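Gripper comparison for mixed retail packaging
Progress report to the Iswood Fund
Prepared by Lowri Pugh, project lead
07/04/2020

Summary

Work on the comparison of finger coverings is on schedule for the hand-held stage and behind on the arm stage. We have 2,856 usable grasps recorded with the hand-held gripper, against the target in the grant agreement of 2,500. The arm trials on the Papadopoulos controller have not begun. Spending is within budget apart from consumables, covered below.

Work since the last report

Two finger types are being compared. The first is the moulded rubber pad supplied with the Grimetti gripper. The second is our own block pad with a dark covering wrapped over it and stitched, which we have been calling the wrapped finger. Both fit the same mounting arms, so a change of fingers takes a few minutes and the camera does not have to be moved. We recalibrate after each change anyway.

The test set is 28 items bought from ordinary shops: boxed goods, tubs, pouches, bottles and carded blister packs. The blister packs were added in March at the fund's request. They have taken more time than the rest of the set put together, mainly because the clear plastic gives the camera very little to work with and the operator has to slow down near the item. Fast approaches lose the outline of the pack altogether.

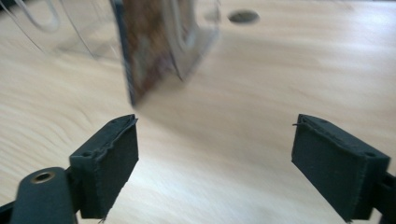
Wrapped fingers, jaws open, with a clear blister pack beyond them. View from the gripper camera.

On boxes and tubs there is little to choose between the two finger types. On pouches the wrapped finger holds better at low closing force, and we see fewer creases. On blister packs the results are mixed. The rubber pad grips the flat card edge well but tends to skid on the curved part of the plastic. The wrapped finger is steadier on the curve and slower to let go. We dropped 148 grasps from the blister pack set where blur made it impossible to say when contact was made, and these are not in the total given above.

Wear

Wear on the wrapped fingers is the main concern. The covering frays along the top edge and threads work free from the stitching. It has not changed the grip results so far, but loose fibres could get into the view of the camera and would not be acceptable near food packaging. Raminow have quoted for a bonded version with no stitching and we would like to test one pair before the arm stage. The cost can be met from the existing materials line.

Delays

The controller arrived with the wrong firmware for our arm and went back to Papadopoulos. A replacement is promised but we have no firm date. With the building closed to most staff, only one person at a time can use the bench, and the arm cannot be run by one person under our safety rules. Labelling of the recorded grasps is being done from home and is going well - about two thirds complete.

Budget

Consumables are overspent, nearly all of it on replacement covering and second copies of items damaged in handling. Travel is unspent. We ask permission to move part of the travel line to consumables.

Next period

Finish labelling. Test the bonded fingers if the fund agrees. Repeat the blister pack grasps at a slower approach speed with both finger types. Start arm trials once the controller is back and two people can be on site.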